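双臂家务机器人看展记：Brovholm开放日上的浴室整理演示

阅读时间：6分钟

Brovholm的开放日每年办两次，春季那场偏工业，十月那场偏家用。我去的是十月这场，目的很明确：看Odix双臂移动平台在浴室里干活。厨房演示这两年看得够多了，浴室的很少有人敢摆出来，空间小，反光的东西多，毛巾又是软的。

先说场地。Brovholm租下了一套带装修的旧公寓，几个房间分给不同团队用。浴室组排在走廊尽头，每场限12人，观众站在外面看屏幕，屏幕上轮流切换头部相机和腕部相机的画面。想进浴室近看，要等一轮结束、机器人停稳以后，由工作人员带进去，每次2人。我上午看了一轮，下午又排了一轮，加起来在那边待了40分钟。

演示的任务单贴在门口，写得很简单：从洗手台上拿起毛巾，转身，挂到指定位置；之后移动到淋浴区前面，为下一项操作就位。任务单没有写时间要求，也没有写成功标准，这一点我后面还要提。

抓毛巾这一步是我最想看的。毛巾不叠，随手团着放，工作人员每轮都会重新揉一下再扔回台面。Odix的做法是从上方下手，夹住一处凸起的褶皱，先提起一点，停顿，再决定要不要换位置。上午那轮它换了一次抓点，下午那轮一次就提起来了。停顿的时间不短，站在外面看会以为它卡住了。问了讲解，回答是系统在重新估计毛巾的形状，这段等待以后会压缩。

台面是石材的，前沿带弧度，旁边墙上还有一面大镜子。镜子对视觉系统不友好，镜中同样有毛巾，也同样有夹爪。两轮里我没有看到它朝镜子里的毛巾伸手，说明这部分处理得可以。不过讲解也承认，他们事先在这间浴室里采过数据，换一套房子表现如何，当天没有展示。
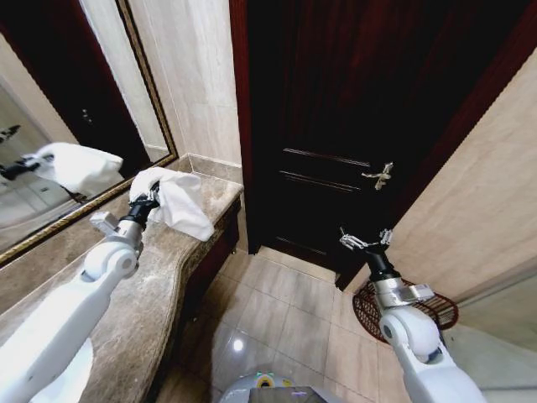

浴室里的作业画面，带夹爪。 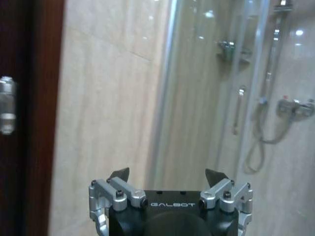

双臂配合方面，我的评价要保守一些。单手取毛巾的时候，另一只手基本只是等着，位置放得偏低，离门和墙都不算远。在宽敞的客厅里这样放没有问题，在浴室里我会希望它收得更靠近身体。下午那轮底盘转向之前，手臂先往回收，再转，再伸出来，动作拆成了三段，每一段都很稳，连起来就慢了。家里如果有老人或者小孩，慢一点反而让人放心，但要是早上全家排队用浴室，它肯定碍事。

挂毛巾的结果两轮不一样。上午挂上去了，一边长一边短，没有掉。下午第一次滑下来，机器人没有自己去捡，由工作人员放回台面重新开始，第二次才挂住。任务单没写成功标准，所以现场把两轮都算作完成。我个人会把下午那轮记作一次失败、一次成功。

底盘的表现比我预想的好。地面是大块的亮面瓷砖，反光明显，转弯时没有打滑，也没有看到定位漂移。噪音不大，隔着走廊几乎听不到，走近以后能听见风扇声和关节动作时短促的电机声。

淋浴区部分只演示到就位。讲解说后续计划做的是开关淋浴房的门和整理软管，目前还在调试，开放日不展示。玻璃和镀铬件都是出了名的难处理，他们没有硬上，我觉得可以接受，只是海报上写着“全浴室整理”，和实际看到的内容有差距，建议下次把字改小一点。

同一天我还顺路看了另外两家。Vekus做的是固定在轨道上的单臂，装在柜子上方，取放瓶罐很快，软的东西一概不碰。Verbeke展的是一套夹爪，指尖可以换，装卸不用工具，现场允许观众自己试。我换了两次指尖，第一次没扣到位，第二次听到响声才算装好。这套夹爪单看做工很好，可惜没有配整机，不知道抓毛巾会怎么样。三家放在一起比，Odix做的事情最接近真正的家务，完成度也最不整齐。

几点给准备去的人参考。浴室组的队伍上午短，下午长。屏幕上腕部相机的画面比头部相机更有看头，能看清指尖和物体之间的距离，可惜切换的节奏不能自己控制，常常正看到关键处就切走了。讲解人员对技术问题回答得比较直接，问到价格和上市时间就只发一张联系卡。公寓没有电梯，楼梯窄，带婴儿车的不方便。

总体打分的话，抓取给四分，移动给四分，双臂配合三分，现场组织三分，满分都是五分。作为研究平台，Odix已经值得排队看一看。作为要放进家里的产品，我会等它在一间没采过数据的浴室里，把毛巾连着挂好几次再说。明年十月如果还有这一场，我打算再去，重点看淋浴房的门。

相关阅读
Vekus轨道单臂：厨房吊柜安装两周后的感受
Verbeke快换指尖试用：哪几种值得买
Brovholm春季开放日：工业展区笔记
家用机器人为什么怕镜子
地面反光对底盘定位的影响，三种瓷砖对比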